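# Weniger Demonstrationen, dafür bessere: Zwischenstand beim Korbversuch

21 March 2026

Seit September trainiere ich eine Strategie für unseren humanoiden Oberkörper, intern Watent genannt. Die Aufgabe klingt harmlos: einen Gitterkorb mit Inhalt greifen, anheben, kippen und auf einer markierten Fläche abstellen. Gelernt wird rein aus Teleoperation, ohne Simulation und ohne Belohnungsfunktion.

Meine Ausgangsfrage war, wie viel man vom Datensatz wegwerfen kann. Insgesamt liegen 2.756 Episoden vor. Ein Teil davon ist zäh: lange Pausen, Nachgreifen, Hände, die über dem Tisch warten. Das Netz lernt diese Pausen mit und bleibt dann an denselben Stellen stehen.

Ich habe deshalb einen Filter gebaut, der jede Episode nach zwei Größen bewertet: Stillstandszeit und Richtungswechsel am Handgelenk. Die Schwellen habe ich an 200 von Hand durchgesehenen Episoden eingestellt. Übrig bleiben rund 2.000. Das Auswertungsskript heißt Zovex und läuft über Nacht auf einem einzelnen Rechner.

Am schwierigsten bleibt das Kippen. Der Korb dreht sich dabei um die untere Kante, der Inhalt kann rutschen, und die Finger verdecken einen Teil des Gitters. Aus Sicht der Kopfkamera ist der Korb in dieser Phase oft nicht vollständig zu sehen.
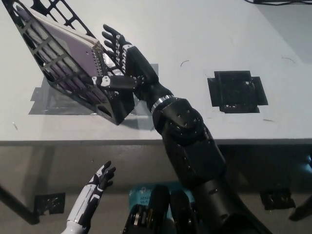

*Rechte Hand am gekippten Gitterkorb, rechts auf dem Tisch die Markierung aus schwarzem Klebeband.*

Für die Bewertung zähle ich einen Durchgang nur dann als Erfolg, wenn der Korb aufrecht steht und der Inhalt noch drin ist. Mit dem gefilterten Datensatz komme ich auf 95 Prozent. Mit allen Episoden lag der Wert niedriger, vor allem wegen der Durchgänge, in denen der Arm beim Anheben stehen blieb und das Zeitlimit griff.

Zwei Einschränkungen. Erstens teste ich immer mit demselben Korbtyp — ob der Filter bei geschlossenen Behältern genauso viel bringt, weiß ich nicht. Zweitens bestraft das Maß für Richtungswechsel auch sinnvolle Korrekturen. Einige der aussortierten Episoden zeigen genau das Nachfassen, das man bei rutschendem Inhalt braucht. Ich habe sie probeweise wieder aufgenommen, der Unterschied war zu klein für eine Aussage.

Die linke Hand wird bei dieser Aufgabe nicht gebraucht. Ihre Gelenkwerte habe ich trotzdem im Aktionsvektor gelassen, damit das Format zu den zweihändigen Aufgaben aus dem Projekt Khunthong passt. Geschadet hat das nach meinen Läufen nicht.

Als Nächstes ersetze ich die festen Schwellen durch ein kleines Modell, das Episoden abschnittsweise gewichtet. Dann müsste man eine Aufnahme mit einer langen Pause am Anfang nicht mehr komplett streichen. Der Code dafür liegt halb fertig im Treletti-Zweig, die Lader für die alten Aufnahmen fehlen noch.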